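Home | Projects | Student Reports | Lab Handbook | Contact

September
By Ah-rin Yook and Magdy Erraji

Keeping the Folding Arm Folding: Setup and Care of the Humdale Bench Cell

Our project this term was the folding cell in the Humdale lab, a single arm with a two-fingered gripper that works on clothes laid out on a padded surface. Other groups have written about the software. We got the hardware side, meaning the mounting, the fingers, the wrist camera and the daily checks, and we loved it! This report covers what we changed and how we now look after the cell.

When we took over, the arm was dropping far too many shirts. Soon-im Seok had kept a log before us, and of the 400 grasps in it, 237 held until the end of the fold. We first blamed the camera and spent two afternoons on it. The camera was fine. One finger had worked a little loose at its base, so the tips met at a slight angle and only touched along one side. On a thick towel you would never notice. On a thin hem the cloth just slid out.

We took both fingers off, cleaned the mounting faces with a dry cloth, and put them back with new screws. Then we closed the gripper on a strip of paper and tugged it from the left, the right and straight ahead. If the paper slipped in any direction we loosened the screws and started over. It took us four tries the first time - Magdy can now do it in one.

After that we ran the arm on real clothes. Polo shirts became our favorite test because they have everything in one garment: a collar that won't lie down, buttons, a thick rolled fold and a hemmed edge. The pinch we care about most is at a corner, where the tips have to close on a small bit of fabric and keep it. 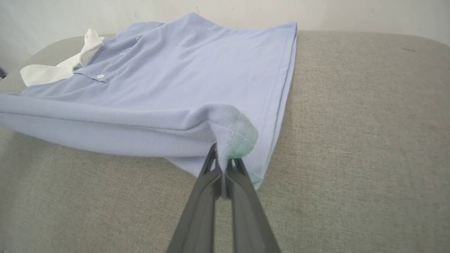
Figure 1. Corner grasp on a folded polo shirt, seen from the wrist camera.

A view like this one is also how we check the camera mount. Both fingers should come up from the bottom of the picture and meet low in the middle. If they have drifted to one side, the bracket has turned, and we square it up before doing anything else.

Our start-up routine is short. We wipe the fingers, check the screws by hand, open and close the gripper with nothing in it, and do the paper test. Then we brush lint off the padding and look at one camera view. Every 100 grasps we stop and repeat the paper test. Bok-nam Cho suggested marking the screw heads with a paint pen so that a turned screw shows up right away, and it has already caught one for us.

With the fingers seated properly we did another 400 grasps using the same mix of clothes as the old log. Drops were much rarer, and the ones left were mostly on slippery linings. Dae-han Choo is cutting thin rubber pads for those, and we can't wait to try them. The spare screws are in the top drawer, next to the paint pen.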